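3.2 Collecting demonstrations with hand-held grippers

All demonstrations for the Pindham set were recorded by hand, no teleoperation. One operator, a gripper in each hand, a small device worn at the side of the head for the third view. Each gripper carries its own camera, fixed to the body so the finger pads always sit in the same place in the image. Marker cubes give the pose of one gripper as seen from the other. We kept the setup light so that it could go anywhere with a table and some daylight.

Site was the upper floor of the Zusbridge building. Open hall, railing, stairs going down, people walking through all day. We did not ask them to stop. An earlier set from the Brorov lab had plain walls behind every grasp and the policy trained on it fell apart as soon as somebody moved in the background.
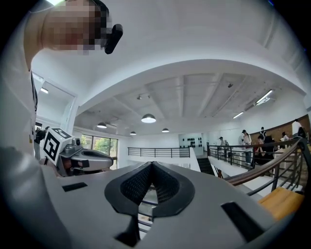 Every session starts with both grippers raised and pads in view, held still for 3 seconds, then a slow turn toward each other so the markers can be read. Sessions without a clean start were dropped. This cost us more data then we expected, mostly in the first week, before the operators had the habit.

Object choice matters more than we first thought. Rigid things are quick to collect and the policy learns them early. Soft or wrapped things with a shiny surface are slower, they deform differently on each grasp and the highlights move around. We over-sampled these by a factor of 4 against the rest. 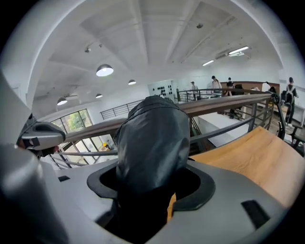 Figure 4. View from the right gripper, dark wrapped object with a creased, glossy surface. Hall and railing behind.

Total after filtering: 900 demonstrations over 9 tasks, same count per task. Filtering was done in two passes. First an automatic pass for lost tracking and dropped frames, then a person watching at double speed and marking the failed grasps. Failed grasps were kept in a separate split and not used for training here.
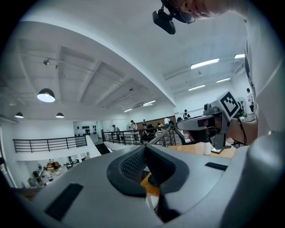 Time sync between the two grippers was the main source of trouble. The Greenberg recorder stamps each stream on its own clock, and the clocks drift over a long session. We correct with the start gesture and again with a matching one at the end, linear in between. Good enough for slow tasks. For handovers the leftover error is still visble in the trajectories, see Section 5.

This site uses cookies to improve your reading experience. By continuing you accept our cookie policy. Accept | Manage settings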